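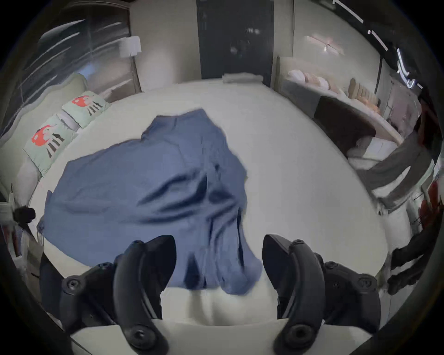

Start pose for cloth episodes, and how much to randomise it

senthil_r
Our folding set for Juton stands at 81 demonstrations and I want the start condition fixed before we go any further. At present the operator drops the cloth near the middle of the mattress and begins wherever the gripper happens to be. The blue cloth on the white cover is the case I am least sure of: bunched, creased across the middle, with a narrower part draped towards the gripper and its lowest edge almost between the two fingers. A start like that makes the first grasp very easy. The policy could learn "close on whatever is directly in front" and score well on held-out episodes that begin the same way. I propose a minimum gap between fingertips and cloth at the first sample, and a random approach heading. Objections welcome.

Senthil Rodrigues

peng_bench
The minimum gap is fine. I would not randomise heading yet. With a hand-held gripper the operator's body limits where the wrist can go, so a random heading gives you a lot of awkward, slow approaches that no operator would choose. You will be training on the awkwardness.

What is the split between near starts and far starts at the moment?

senthil_r
Not recorded. We log operator, cloth, room and outcome. Start distance would have to be recovered from the first sample of each episode.

tarn4
Then recover it before changing the protocol. 81 episodes is an afternoon's work by hand. If most of them are near starts you have your answer, and if they are spread out you are solving a problem you do not have.

For comparison, on the Brinivura sheets we did nothing about start distance for the first 500 episodes and the grasp stage was the least of our troubles. Failures were nearly all in the second regrasp, where one corner is under another layer and the wrist view is mostly fabric.

wexcombe
Disagree with tarn4. The Brinivura sheets were flat at the start, so the first grasp was always at a corner and always easy to see. A crumpled garment is another matter. The first grasp decides which layer you get and everything after that follows from it. I would put most of the variation there.

Also, white cover with a blue cloth is close to the easiest contrast available. There is a folded white towel or cloth at the far end of that bed. Do your white items get used as targets, or only as background? If only as background, the model has a cheap rule: grasp the thing that is not white.

senthil_r
Fair point. Only as background so far. Darker and patterned items are in the queue, white ones are not. I can add them, though I expect operators to be slower on white against white, and the tracking is already marginal on a plain cover. Two of last week's episodes were thrown out for drift.

peng_bench
Drift on a plain cover is a known nuisance. It helps to keep something with edges in view during the approach. You have printed pillows at the head of the bed, so approach from the foot and keep the wrist fairly level until the last moment. Once the camera is looking straight down at a blank cover you are relying on the inertial data.

tarn4
Which would argue against random headings as well, for what it is worth. Half of them would put the pillows out of view.

wexcombe
Or it argues for a patterned cover in some of the rooms. I do not like fixing the approach to suit the tracker. Whoever runs the policy later will not know about the pillows.

glazier_m
We used Gorkov's script for the scatter step and I would recommend the idea even if you write your own. It prints a drop height and a cell on a 4 by 4 grid, the operator drops the cloth there, then steps back to a mark on the floor before the episode begins. Stepping back gets you the minimum gap without having to measure anything. It added up to 50 seconds per episode for new operators, less once they were used to it.

peng_bench
A 4 by 4 grid on a double bed puts a fair number of drops near the edge, and part of the garment will hang over the side. Do you keep those?

glazier_m
We kept them and tagged them. They were left out of the first training run and put back for the second.

senthil_r
Plan, then. I will pull start distance for the existing episodes first, as tarn4 says. New episodes get the grid and the floor mark, with heading left to the operator. White garments go in as a separate batch so they can be dropped if the tracking is bad. Cover pattern I will leave open until I have the drift numbers by room.

wexcombe
Please log the cover as its own field from now on, even if it never changes. We had to reconstruct ours from stills.

senthil_r
Added. Field is called surface, free text for the moment.

tarn4
Free text will give you "white", "White" and "white sheet" by episode 500. Use a list.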